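Workshop Tips: Before You Spend Money on a Robot

Several of you have written in since the spring asking whether a small workshop ought to be thinking about a robot, and what it really costs once the salesman has gone home. I went through all of it for our own place in Stekham and made most of the mistakes on your behalf, so put the kettle on and I'll tell you what I'd do a second time.

Start with the job and leave the catalogue shut for a week. Write down one task, the dullest you have, and follow it from shelf to tub with a notebook in your hand. Ours was picking moulded shells off a rack and putting them with their fittings, a job so plain I was almost embarrassed to write it down, but it filled a whole page once I'd put in every reach and turn!

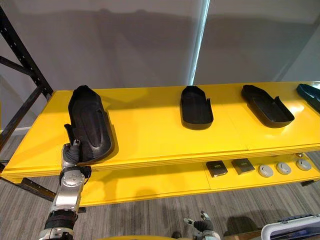

Then measure your shelves. I mean properly, with a tape, on your knees if need be. We had 80 cm of clear floor between the rack and the bench and thought it generous, and it was nothing of the kind once you allow for elbows (mechanical and otherwise). Ask the supplier for the reach low down as well as at waist height, and ask for it in writing. The first brochure I had from Trerkard gave one figure only, and it was of course the flattering one.

Next comes the budget, and I'd split it into two columns, the machine and everything else. "Everything else" is where people come unstuck. My second column had guards, spare gripper fingers, an electrician, a sturdier rack, delivery, and a day of training for everybody who would be standing near it. It came to £1,912 before we had switched anything on, and I had pencilled in less than half that. If you're hiring for a trial, ask whether collection is included, as ours wasn't. 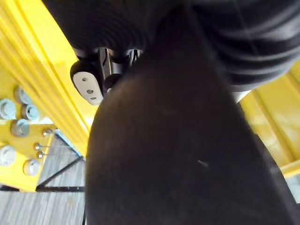

Maintenance wants its own line, and please be generous with it. Ask for a parts list with prices before you sign, right down to the small stuff, and have a look at what holds the thing together. A bit of bellows or pleated covering is easily forgotten until it splits, and every hex-socket bolt you see on a yellow mounting plate is one that somebody will have to get a key to. So go and find out which keys, buy two sets, and hang one where it can't wander off. My old friend Aleksi Honkanen, who ran the fitting shop at Relteretti for years, also told me to try reaching each bolt myself before agreeing to where the machine would stand. Best advice I had all year.

Don't forget the containers either. It's tempting to buy special trays straight away, and Tikkanen will gladly sell you a very handsome set, but I'd make do with cardboard and ordinary plastic tubs for the first month. You'll change your mind about heights and distances over and over, and a box underneath costs nothing to swap. We moved ours 7 times before anyone was happy. Buy the good trays after that, when you know the size you want. 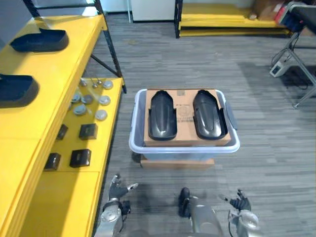 Shells laid on cardboard across the tub, small fittings set out on the lower yellow shelf.

A few odds and ends that didn't fit anywhere else:

Keep small parts in rows with a good gap between them. It helps people just as much as machines.

Check the floor. Carpet tiles are kind to dropped parts but a heavy base may want something firmer under it.

Get three quotes, and make sure all three include the same things. Mine were no use for comparing until I'd rung round and gone through them line by line.

Leave a little in the pot for November, or whenever your busy season falls. Things do go wrong then, and the call-out charge we were quoted was £116 before anybody picked up a spanner.

If you've done your own sums and they look very different from mine, do send them in. I'm especially keen to hear from anyone who has bought second-hand, and I'll put the most useful letters on the next page of tips.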